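# Arncombe Table Set

Arncombe is a set of 2,351 short recordings of people clearing, stacking and putting away bowls on covered tables. It was put together for work on tableware that nests, where one piece hides most of the next. Release 2 is dated 2020-12-25. The recordings were made in August.

## Contents

The files are in two folders.

- `nerine/` - stacking and unstacking, 400 recordings
- `renier/` - clearing the table, all the rest

Each recording has a text file with the same name. It lists the kind of ware, the cloth on the table, and the task as it was given to the person doing it. Bowls that went into a stack together are listed from the bottom up.

## Tableware

Most of the ware is glazed ceramic. Sizes were mixed on purpose in the Renier folder, so some stacks sit unevenly and lean. Chipped pieces were left in and are marked `chip` in the text file. There are no glasses and no cutlery in this release.

Pale green glaze is hard to label. It picks up bright highlights, and where the rims sit close together they read as thin layers. Labelers were told to mark a rim only where they could see a separate edge - if two rims ran together they were marked as one.

## Cloths

There are 52 cloths. Plain ones are listed by color. Patchwork ones are listed as `patch`, with a note on the prints that show most. Prints with curved shapes, such as paisley and scrolls, caused the most wrong outlines in our first pass, and those files were redone. 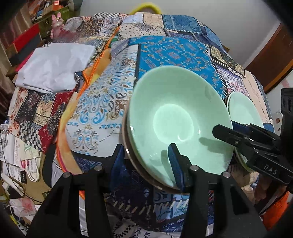
A typical note for a patchwork cloth reads: `patch; blue with golden-orange flowers; cream with paisley; pale green bowls, stacked`.

## Known problems

- Bowl counts are missing for some deep stacks in `renier/`.
- "Cream" and "white" were used loosely in the cloth notes.
- Folds in a cloth are not labeled.

## Use

Free for research and teaching. Please name the set and the release number in anything you publish.

Contact: Heydari data desk | © 2020 Heydari | Back to top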